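# The Plemano Counter Unit

A freestanding shop counter for people taking on small retail premises, usually on short leases, usually in a hurry. Made by Wunero. Sold singly, or in runs for anyone fitting out a parade.
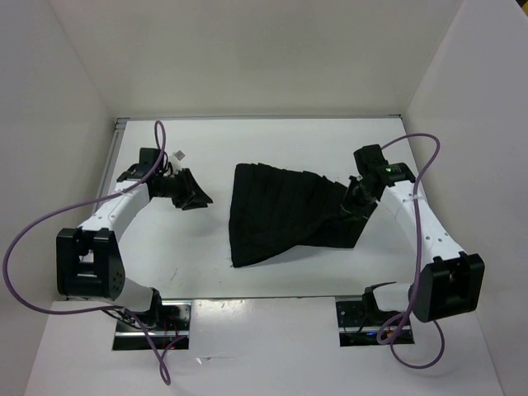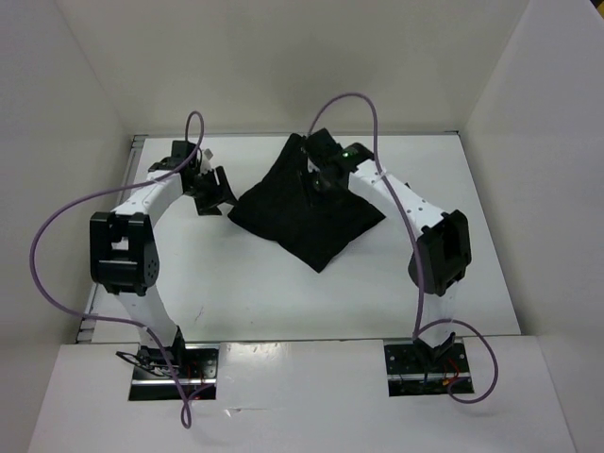
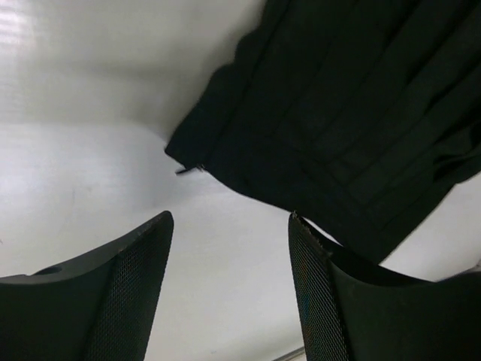 *Black cloth on a white surface.*

## Who buys it

Mostly tenants who have just been handed the keys to what the agent called a "characterful corner unit" and have found that the character consists of a sink in the wrong place. We also sell to landlords, who put one in an empty shop so that it looks like a shop that has been left for a moment, as opposed to one that has been left since the carpets went out of business.

Managing agents buy them in batches and store them between lettings. They tell us the counter makes a viewing go better. We can believe it. Most people can't picture themselves trading in a bare room with a meter cupboard, but put them behind a counter and they start rearranging the street.

If you have a twenty-year lease and a proper architect, you want something built in, and we'd be the wrong people to ask. The Plemano is for the three-year lease with a break clause, the pop-up that has been popping up since October, and the sub-let nobody is quite sure was allowed.

## Why freestanding matters on a lease

Anything you screw to the building has a way of becoming the building. Fixed counters are a regular source of letters at the end of a tenancy. The landlord may want it taken out and the floor made good, or may want it left behind and not paid for, and some manage to want both within a single paragraph. Which of you is right depends on what the lease says, what was agreed when it went in and whether anyone wrote that down.

The Plemano stands on its own feet and touches nothing. There are no wall brackets and no floor bolts, and the cable outlet is at the back, so your sockets can stay where the last tenant's electrician felt they belonged. When you leave, it leaves. You still ought to show the drawing to your landlord before you order, because plenty of leases say something about fittings whether they are fixed or otherwise. We send the drawing free and it has all the measurements on it in large type.

We are a counter firm and none of this is legal advice. If it were, it would cost more than the counter.

## What you get

| | |
|---|---|
| Model | Plemano, straight |
| Catalogue number | 3502 |
| Length | 129 cm |
| Adjustable feet | 7 |
| Price | £321, delivery extra |
| Colours | White, grey, a green we are discontinuing |
| Supplied | Flat, in two cartons |

The seventh foot goes in the middle. It was added after we had seen enough shop floors to give up on the idea that any of them are level. Former butchers' shops are the worst, as they slope towards a drain that may or may not still be there. Set the outer feet first, then wind the middle one down until it just meets the floor. If you start with the middle one you will have built a seesaw.

In the cartons:

- top, front and two ends
- one shelf, with pegs
- till drawer runners (the drawer itself is separate, see below)
- feet, in a bag
- a second bag of fixings, slightly more than you need
- instructions, one sheet, both sides

There is no lock on the standard model. A lockable cupboard insert can be ordered with it or later on, and slides in where the shelf would go. Please don't keep the takings in it overnight. It will keep out a curious toddler and a half-hearted colleague.

## Measuring up

Before ordering, measure the shop. Then measure the door.

We say this to everyone, and we still take a steady trickle of calls from pavements. The longer carton is a little over the length of the counter and doesn't bend. Shops with a lobby, a turn and a second door are the usual trouble, and upstairs units with a shared staircase are worse. If you're in one of those, send us the width of the stairs at the tightest point and we'll tell you whether it goes. We will tell you no if it's no.

Agents' particulars are not a substitute for a tape. Floor areas on particulars are generally quite good. The shape of the floor is another matter, and a pillar can pass through several sets of particulars without ever being mentioned.

Leave enough room behind to stand, turn and bend down to the shelf. Leave enough in front for a wheelchair or a double buggy to get past with the door open. If the shop won't allow both, it wants a smaller counter, and the Grimis (further down) may do.

## Putting it together

Two people, one cross-head screwdriver, one evening. It can be done alone by someone with long arms and no plans.

Build it where it's going to stand. An assembled Plemano can be walked across a room by two people, but it doesn't enjoy it and the feet will find every ridge in the floor. If you expect to move it often, ask for castors in place of the feet. With castors you lose the levelling, so the counter will follow the floor and so, in time, will your pens.

The front panel goes on last. It can be turned round: one face is finished in the counter colour, the other is plain and meant for painting. Several customers have painted theirs in the house colours of a business that then changed its name, and new front panels are sold separately.

## Things that go with it

**Hermans till drawer.** Fits the runners supplied. Opens with a key or with a cable from the till. It makes a loud ping and there is no setting for this.

**Hermans return.** A short section that stands at right angles and turns the counter into an L. It can go on either end. Sold with its own feet, and joined by two catches underneath, so it comes apart again at the end of the lease or after a disagreement about the layout.

**Grimis half counter.** The same height and finish, rather less of it. Meant for kiosks, market hall units and the sort of premises described as "compact" by a person standing outside them. No till drawer runners, as there's nowhere for them to run.

**Dust cover.** For agents and landlords with a counter in store. One size. It fits the straight model and hangs down too far on the Grimis.

## Second-hand and buy-back

We take straight Plemanos back if they're in decent order, dry, and have all their feet. What we pay depends on age and on the state of the top. We don't take them back painted, papered, tiled or, in one instance, upholstered.

Reconditioned ones are sold from the workshop as they come in. There isn't a list. Ring and ask, and if there's one in, we'll describe its faults to you with some enthusiasm.

If you are taking over a shop where a Plemano has been left behind, look for the number on the underside of the shelf. We can tell you from that which version it is and what spares fit. We can't tell you who owns it. That is between you, the landlord and the previous tenant, and in our experience the previous tenant has moved.

## Delivery

To the kerb, on weekdays, by a driver who will ring first. Getting it from the kerb to the shop is your job. If the keys aren't yet in your hands, don't book a delivery for completion day. Completion days slip. We have had counters spend a night in a van, a neighbouring café and the front garden of a solicitor, and the café was the only one that offered to keep it.

We can hold an order for up to a month after it's ready without charge. Tell us the lease isn't signed and we'll make no fuss whatever; half the orders in the book are waiting on a signature from someone who is on holiday.

## Care

Wipe with a damp cloth. No scouring powder. Sticky tape lifts the finish if it's left up through a summer, so put your opening hours in the window and your card limits on a stand. Coffee rings come off the white and the grey. On the green they are hard to find in the first place, and if you'd like one of those you should be fairly quick about it.

## Ordering

By post, fax or telephone. Quote the catalogue number and the colour, and say whether you want feet or castors. A deposit is taken with the order and the balance before delivery. Trade accounts are open to managing agents and shopfitters on application, with two references, one of whom should preferably not be your brother.

Price checked 2000-07-26. Spare feet are sold in ones.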